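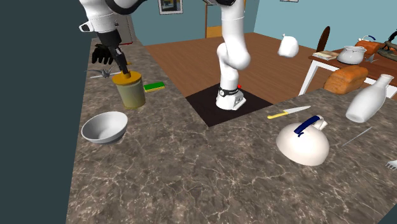
The family of the late community leader Branislav Lukáč has announced the birth of his first grandchild, a girl, in Palholm.

His widow, Anika Fitzsimmons, gave the news in a short statement in January. She said that the mother and the baby are both in good health, and that the child will carry the name Branislava in memory of her grandfather.

"We had a very heavy year in this house. Now we have a reason to open the windows again," the statement reads.

Lukáč died last spring after a long illness. He led the Palholm Tenants' Union for 32 years and was known for the rent agreement on Yazıcı Street, which protected 500 households.

Fitzsimmons, who is now the acting president of the union, thanked the members for their messages and asked them to respect the privacy of the young parents.

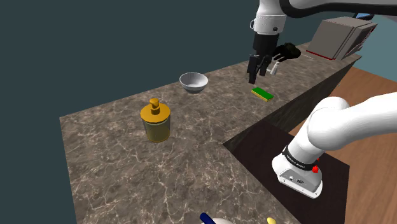
Naming ceremony

The ceremony will be held at the Lemo Hall at 4 p.m. and is open to relatives and union members. The family asks guests not to bring gifts. Donations can be made to the union's school fund, which Lukáč started with three colleagues.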